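June, notebook, 9:40

Back on the Vlachou coding sheets for the parent and child play sessions. I'm 21 tapes in and my eyes are toast, but the "repair" category is finally making sense to me! A parent who misses a cue and comes back to it a bit later gets a 2, even if the comeback is clumsy (we kept giving those a 1 at Skollham, so I'll need to redo that batch).
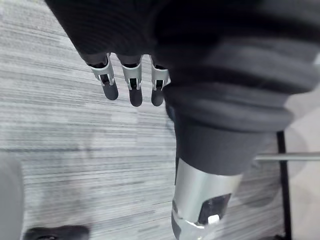

Still to sort out

Tape 3731 has no sound for the first 200 seconds. Score it from the reunion onward, or drop it? I'd keep it, the reunion is lovely.

Prometti wants our wait times for the parent group. Ask again whether they mean from referral or from first call.

Reread the Skodik handout on sulking before the next batch.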